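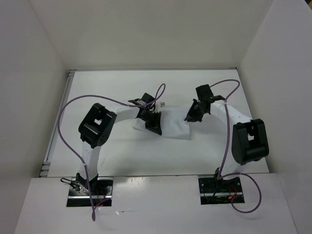 White cloths, and the claims made for them

Wiswood sells its white cloth as one that "falls back into shape". I have been folding linens for a living for 11 years and I have yet to meet a cloth that does. Gemma Bellini asked me to look at it for the Cirillo spring range, so I did, and these are my notes. The leaflet says 40 washes without losing its edge. We'll see in April.

My first grumble is the colour. White on white hides everything, which suits the seller very well. A slanting edge or a corner that has started to curl is easy to miss until the cloth is on a dark table with guests round it. I'd want to see it on navy before I paid for a dozen.
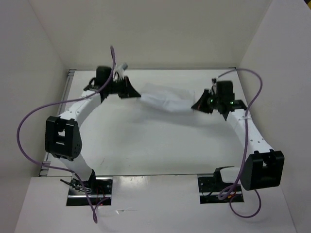
Creasing is where most light cloths let you down, whatever the label promises. Brirano said much the same of theirs and I spent an evening with the iron. Crumpled on the white tabletop, this one does have soft folds, and it is pale enough to look slightly translucent, so I'd expect a patterned table to show through. Gemma thinks that's pretty. I think it's thin.

Next page: the Sterico napkins, 98 to a box, and whether anyone needs them.

Notes by Busisiwe Nel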